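Larnside: Wasserverband ruft zum Sparen auf

18. September 2020 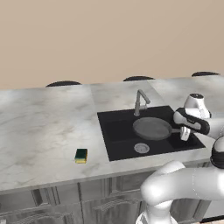

Spüle mit Pfanne und Schwamm: Auch in der Küche lässt sich der Verbrauch senken.

Nach einem trockenen Sommer bittet der Wasserverband Nollel die Haushalte in Larnside und den umliegenden Ortsteilen, bis auf Weiteres sparsam mit Trinkwasser umzugehen. Der Hochbehälter oberhalb des Ortes habe sich in den vergangenen Wochen auch nachts nicht mehr vollständig gefüllt, teilte der Verband mit. Die Versorgung sei gesichert, der Spielraum aber klein.

Betroffen sind 2.000 Haushalte. Für sie gilt zunächst eine Empfehlung, kein Verbot. Der Verband bittet darum, Rasenflächen nicht mehr zu sprengen, Autos nur in Waschanlagen zu reinigen und private Becken nicht neu zu befüllen. Gemüsebeete und frisch gesetzte Bäume dürfen weiter gegossen werden, möglichst in den frühen Morgenstunden oder nach Sonnenuntergang.

»Wir haben in den Abendstunden Spitzen, die wir so spät im Jahr nicht kennen«, sagte Verbandsleiterin Rochelle Katene. Zwischen Feierabend und Einbruch der Dunkelheit laufe in vielen Gärten das Wasser, gleichzeitig werde gekocht, gespült und geduscht. Der Verband rät, Geschirr nicht unter fließendem Wasser abzuwaschen und Waschmaschinen nur voll beladen einzuschalten — am besten am Vormittag.

Zusätzlich belastet wird das Netz durch eine Baustelle am Ortsausgang. Dort ersetzt die Firma Oyelaran einen Abschnitt der Hauptleitung, der im Frühjahr zweimal gebrochen war. Die alten Gussrohre stammen nach Angaben des Verbands noch aus der ersten Ausbaustufe. Während der Arbeiten wird das Wasser über eine Ersatzleitung mit geringerem Querschnitt geführt. In höher gelegenen Straßen kann der Druck deshalb zeitweise abfallen. Die Arbeiten sollen in 10 Tagen abgeschlossen sein, danach wird die neue Leitung gespült und beprobt. Kurzzeitige Trübungen sind dabei möglich und laut Verband gesundheitlich unbedenklich.

Die Gemeinde hat bereits reagiert. Der Brunnen am Marktplatz ist abgestellt, die Sportplätze werden nur noch alle vier Tage bewässert. Die Gärtnerei Adeo, einer der größeren Abnehmer im Verbandsgebiet, nutzt für ihre Freilandflächen inzwischen Wasser aus einem eigenen Teich.

Sinkt der Füllstand des Hochbehälters weiter, will der Verband über eine verbindliche Regelung beraten. Ein Bewässerungsverbot tagsüber wäre dann der erste Schritt. Verstöße könnten mit einem Bußgeld von 80 Euro geahndet werden. Eine entsprechende Satzung liegt seit dem vergangenen Jahr vor, angewendet wurde sie bisher nicht.

Den aktuellen Füllstand veröffentlicht der Verband täglich auf seiner Internetseite und im Aushang am Rathaus. Wer einen auffälligen Druckabfall oder austretendes Wasser auf der Straße bemerkt, kann sich rund um die Uhr an den Bereitschaftsdienst wenden.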